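3. Workcell Construction

The workcell was built in a shared workshop in Illavside, on a floor we could not drill. This ruled out a bolted pedestal for the bins and shaped most of the later choices. We describe the build in enough detail that another group with basic woodworking tools could repeat it. The version reported is the one in use on Jun 18, 2022; an earlier version, finished the previous December, used a single bin and is not covered.

3.1 Table and bins

The bins sit in a low wooden table held together with screws and clamps. We tried glued joints first and gave them up, as every change in bin position meant cutting the joint apart. With clamps, one person can shift a bin and square it again in the time it takes to run the calibration routine. The bins were bought used from Górecki, a kitchen supply dealer, and have sloping walls. The slope lets a part that is dropped near the edge slide back toward the floor of the bin, where the gripper can get at it.

Position of the bins was checked before each session by touching the fingertip to 2 marked points on the table. If either point was off, the clamps were reset and the check was run again. Évan Courtois wrote the check as a short script that runs inside Stultar, our task scheduler, and it will not release the arm until both points pass.

3.2 Cable routing

Most lost time in the first month came from cables. The gripper needs both signal cables and air hoses, and all of them have to follow the wrist through its full turn. A loop that is too short pulls on the connector; one that is too long hangs down and catches the bin wall. We settled on a single bundle tied at the wrist, with slack left in a loop beside it. The air hoses were given a loop of their own lower down. After this change we ran 400 pick cycles with no load in the gripper and found no wear on the ties.
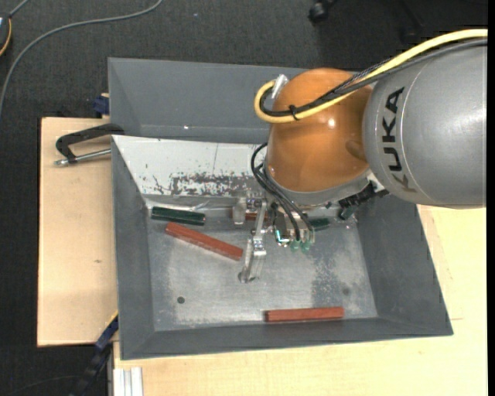 Figure 3. The workcell during block handling.

3.3 Clearance and contact with the bin

Clearance between the fingers and the bin was set by the motion planner, Grunum, which treats each bin as a box with vertical walls. This is a poor model of our bins and it made the planner too cautious near the base of the walls, where parts often come to rest. The green block near the rear left corner in Figure 3 lies in such a place. We replaced the box with a five-sided mesh measured by hand, and allowed the fingers to come closer to the floor. The cost is more contact with the metal. Scratches and scuffs on the bin floor are visible in the figure, as is a scraped band low on the rear wall. We accept marks of this kind as long as the fingertips are inspected after every 100 cycles.

With the new mesh, 231 of the 400 cycles in the block test ended with the part lifted on the first attempt. Most of the remaining cycles needed a second approach from a different wrist angle. The failures are broken down by block position in Section 4.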